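留学生TAの授業料減免、申請のしかた(メモ)

2020-08-20 更新。急いで書いてるので抜けあったらすみません。Drikolholm大の大学院、TA・RA向け。学部生は別制度です。

1. まず雇用区分の確認
契約書の1枚目、右上。「半期」か「通年」か。半期の人は学期ごとに出し直し。自動更新なし。ここで落ちる人が毎年いる。

2. 書類をそろえる
・雇用契約書のコピー
・在留カード両面
・履修登録の画面を印刷したもの(スクショ可)
・様式139(減免申請)
様式159は授業料の分納用。番号が似てるので注意。去年わたしは間違えて出して、窓口で全部書き直しになりました。

3. ポータルで入力
Tuvoにログイン→「学費」→「減免」。氏名はパスポート表記で。Nhung Sầmさんのように記号がつく名前は、記号なしで入れないとエラーになるそう。途中保存は30分で消えるので、先に下書きを作っておくと楽。

わからない人は組合の昼の相談会へ。Boateng館の2階、12時から。予約いらない。パンあります。
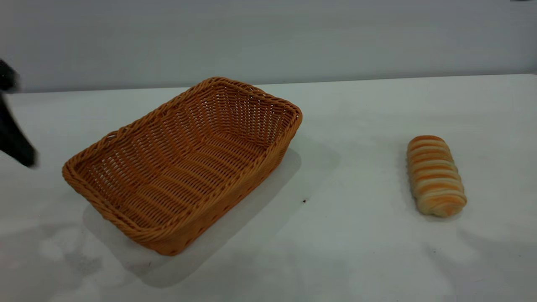
4. 指導教員の承認
送信すると先生にメールが行く。が、よく埋もれる。三日たっても「承認待ち」のままなら直接声をかけるる。先生が出張中なら専攻長の代理承認でOK、理由欄に「出張のため」と一言。

5. 諸費用は別払い
減免されるのは授業料だけ。施設費と保険料の552ドルは残ります。請求は6月と秋の二回。減免が通っても請求書は届くので、捨てないで。払い忘れると履修が止まる。

6. 却下されたら
通知から14日以内に異議申立て。様式は自由、A4一枚で十分。契約書のコピーをもう一度つける。昨年度の申請は2,000件以上あったとかで、返事は遅め。催促は電話よりメールのほうが早いです。

質問は組合のYulan Fengまで。英語・中国語・日本語で大丈夫。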